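Open day at Sudeo, 3rd August

Typing this up quick before I forget it all. Got there late, parking was a mess, ended up behind the tire place and walked back. Sign-in sheet at the front desk, name badge, coffee from one of those pump things. Coffee ok.

For anyone who hasn't been, Sudeo does furnished rooms for rental apartments. They pick the sofa, the carpet, the lamp, all of it, and landlords sign up for the whole set. Open day is when you get to walk through and sit on stuff. Meriem El Ouafi took our group. Fast talker, knows her fabrics, didn't mind dumb questions (mostly mine).

The living room

Went straight there, it was the one I came for. My sister is furnishing a two bedroom from zero and wants everything gray. I keep telling her gray is fine but you need to see it all together first. Well, this is all together. Light gray walls, gray carpet, light gray sofa and an armchair to go with it. Only real contrast in the furniture is the floor lamp, thin black pole and a round domed base. I liked that lamp more than I expected to. Base doesn't take up much floor at all.

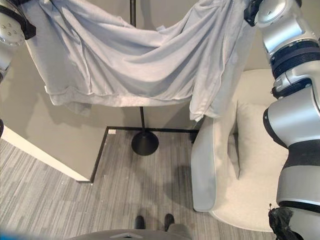
Armchair first. Rounded arms, fairly tall, so if you like to sit sideways with your legs over forget it. Square back cushion comes with it. Sat down and the cushion slid a bit, then was fine. It comes up lighter than the sofa in some spots and more of a warm off-white in others, I went back and forth on this and Assunta Pace (came with me, sharper eyes) said it's just the light. Maybe. Would want to see the swatch at home. The code for the swatch is 1587, writing it down here so I dont lose it again.

Asked about price. They don't sell single pieces, its the set or nothing. Bit annoying. Hanna Kostiuk at the desk said they do a clearance in January and singles go then, so will try that.

Carpet

Striped, gray on gray. From the door I took it for plain. I had my doubts about stripes in a small room but they're quiet enough. Short pile, felt firm under shoes. Somebody asked if the stripes have to line up with the wall and Meriem said yes, and that fitters grumble about it. Vacuum marks don't show much apparently, didn't get to test.

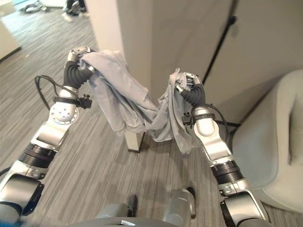
Pale gray cloth over the striped carpet, living room.

Clothes and carpet are nearly the same color btw. If you own a lot of gray sweatshirts you are going to be losing them in this room. My sister owns nothing else. Will be passing that on.

The sofa

Ok the sofa. Low rounded back, the arm comes round in one long curve, and the seat is a single wide cushion so no gap for your phone and keys to dissapear into. That's the big selling point for me. Pillows nearly match the fabric, so much so that I'd swap them for something with color. Rust maybe. Or dark green.

Low back means no head rest. Assunta is tall and complained right away. Fine for me. Seat is deep, feet just about on the floor.

Good to see laundry on it too, most showrooms are so tidy you can't picture living there. White cloth bunched up against the pillow on the left, shirt I think, and even then the sofa looked alright. On our old brown one every stray sock looks like a crime scene. Pale on pale hides a lot. Not so sure about pale and red wine. Meriem said the covers come off, zips at the back, 2 people to get them on again.
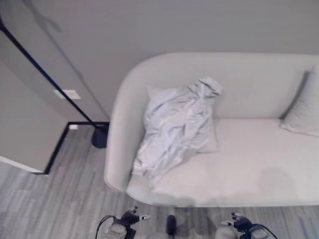
Folding and putting away

Last part we got to before the break. Everybody has opinions on folding, so this got loud. Heiðrún Zoëga folds on the sofa seat, says the flat single cushion is as good as a table. Assunta says floor, always floor, more space. I'm a hold-it-up-and-shake person, then over the arm of the chair till I can be bothered. Thick sweatshirts are the worst, the sleeves go everywhere and the hood or whatever never lies flat.

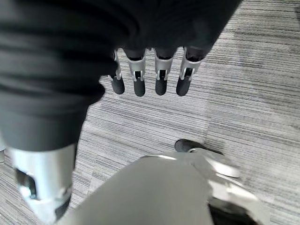 Storage is where I think the set falls down. No basket in the package, no chest, nothing to throw a blanket in. I asked and Meriem said they had a storage bench on an earlier set and tenants used it as a step. So it got dropped. Shame, would have paid extra for it.

Didn't make it to the bedroom, the line was too long and Assunta had to be back by 7. Kitchen we only saw from the hallway.

Notes to self:
ask for swatch 1587 by mail
measure my sisters door, the sofa does not come apart
ask if the lamp takes a normal bulb, forgot
park on the other side next time

Would go again for the clearance. Bring own coffee.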